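双臂工作台设备采购图集

2019年8月4日
整理：迪莱克·卡拉卡亚（Dilek Karakaya）

这一页给下半年要做预算的几个小组看。采购申请表里只有品名、数量和单价，审批的人大多没有到过工作台跟前，看着一行“夹爪指尖，黑色”很难判断该不该批。所以这次把图放在中间，前后写清楚要买什么、哪些可以缓、哪些不能省。

工作台的用途没有变：双臂配合，抓放日常用的小件，主要是杯子、筒状物和吸管一类。今年上半年用的是从Komard订的一批耗材，加上自己加工的安装件。7月盘点过一次，机械臂本体不需要更换，要花钱的地方集中在三处：夹爪末端、台面和走线。

本体不在这次申请范围内。巴巴克·肖贾伊（Babak Shojaei）去年提过增加第三条臂，当时没有批，今年也不再提。理由很简单，现有两条臂的使用时间还没有排满，先把排班表用起来再说。

夹爪末端是消耗件。指尖片、固定座和螺钉要成套买，不要单买指尖片。去年单买过一次，孔位对不上，最后整批退给了Türkmen，来回耽误了15天。这一次统一走成套报价，数量按9套申请，其中2套直接入库作备件，不上机。

腕部相机的支架和线缆单独列一行，不要并到夹爪里面。并在一起的话，财务按夹爪的折旧年限走，相机坏了没有办法单独报。

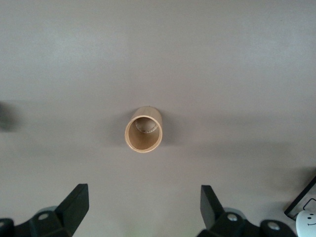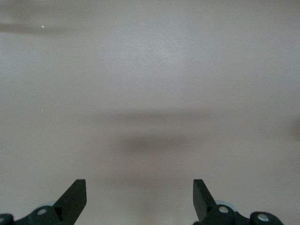
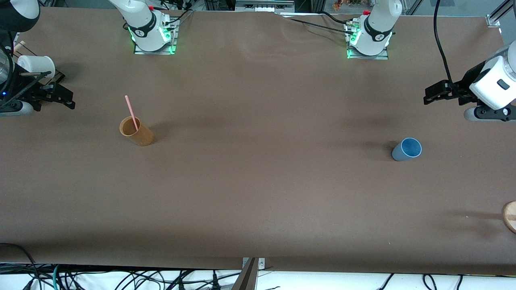

第三张：双臂工作台，台面铺棕色纸，两只夹爪之间放着一只插粉色吸管的杯子和一只蓝色杯子。

台面

台面纸按卷买，不按张买。按张裁好的单价高，而且尺寸是供应商定的，盖不住整张长桌，中间要拼接。拼缝会翘，杯子放在上面容易歪。整卷买回来自己裁，宽度选比桌面略宽的一档，两边折下去固定。

Gadel报过一种可擦洗的硬质垫板，价格是纸的好几倍。贝弗利·休姆（Beverley Hulme）看过样品，反光比较明显，对腕部相机不利。结论是暂不采购，样品留在柜子里，有兴趣的小组可以借去试。换垫板之前，请先用自己的相机在同样的灯光下拍一组，再决定要不要写进预算。

走线

线缆这一项过去一直没有单独列过，零零散散从办公费里出，谁也说不清一年花了多少。从这次开始单列，包括线槽、扎带、标签和备用线。

桌下的线由穆泽延·亚曼（Müzeyyen Yaman）负责重新整理，需要两端贴标签，编号写进设备台账。线槽买开口式的，封闭式的每次加线都要整段拆开。到腕部的线要留出活动余量，备用线的长度按机械臂完全伸开时量，不要按收拢时量。

夹具和桌边固定件

桌边的金属夹具可以继续用，不换。新增的固定件要和现有孔距一致，图纸在共享盘的“安装件”文件夹里。请直接把图纸发给供应商，不要口头报尺寸。

小件物品

杯子、吸管、竹木类小件从日用品渠道买，不走设备采购。要求只有一条：同一款一次买够，中途换款，前后的记录就没法放在一起比。颜色尽量和台面拉开。小件不进固定资产，领用时在本子上签名就行。

供应商和交期

夹爪成套件向Biltoton和Türkmen两家询价。Biltoton的报价包含运费，Türkmen的不包含，比价的时候请加上运费再比。两家的付款期不同，Biltoton是90天，对我们的现金安排更合适，但要求一次下单，不接受分批。

台面纸和走线材料量不大，继续从Komard买，不另外招标。

巴尔塔萨·卡德纳斯（Baltazar Cárdenas）负责汇总各组的数量。报数的时候请写明是新增还是更换，更换的要附旧件编号。没有编号的先补台账，再报数。

优先顺序

如果预算被压缩，按下面的顺序保留：

1. 夹爪成套件，包括备件
2. 腕部相机线缆和支架
3. 台面纸
4. 线槽和标签
5. 其他固定件

前两项不接受削减。缺备件的时候整张工作台都要停，停一周的损失比备件本身贵得多。第三项可以减量，但不能换成按张裁好的。后两项可以推到下一季度。

几个常见的填表问题

品名请写全称，不要写“同上”。表格导入系统以后顺序会变，“同上”就不知道指的是哪一行了。

单价填含税价。往年有人填不含税，合计出来总差一截，最后还要逐行核对。

安装工时不用填。安装由我们自己做，不对外付费，填了反而会被当成服务费单独审。

运费如果报价单上没有写，请向供应商问清楚再填，不要空着。

旧的指尖片拆下来以后不要扔，装袋写上日期，放到工作台右侧的抽屉里。磨损情况是明年估算用量的依据，今年的数量就是这么算出来的。

表格模板已经更新，旧版少了“备件”一列，请不要再用。已经用旧版填好的，把备件数量写在备注里，由巴尔塔萨转录。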